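Evening, January

Tea first, then the diary, because my hands are still a bit cramped and I wanted to sit a while before picking up a pen. I spent most of today looking after the pair of hand grippers, and it was slow, fussy, rather pleasant work. The right one had begun to close a hair late on one finger, so I took the fingers off, wiped out the lint (so much lint! I blame the flannel we folded all last month) and put them back with the screws only finger tight until both tips met evenly. Then a quarter turn each, first one side and then the other, the way Upadhyay's old bench notes say to do it.

The counter read 2,859 closings when I started, which is a good long run on one set of pads. I have two spare sets in the drawer and I've asked Corudar for three more, though they are never quick.
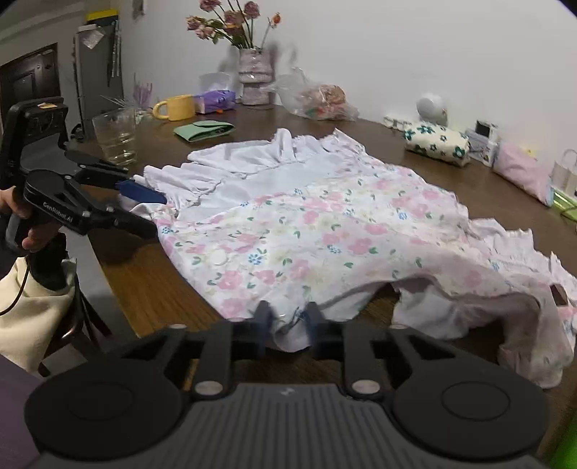
Devendra Dwivedi
Gripper upkeep and setup, Grirkdale

I like to finish on real cloth, and the flowered one is my favorite for it — a folded hem and a ruffled edge ask quite different things of the jaws. One gripper on the hem, the other on the white ruffles at the left, a gentle squeeze, let go, and again. I did that three times over and then changed hands, and I'm happy enough with the right one now. The left still feels a touch stiff to me, though that may just be my left hand, which has never been much good at anything but holding a cup.

Tomorrow I'll look at the left pivot and write to Arkel about the longer screws.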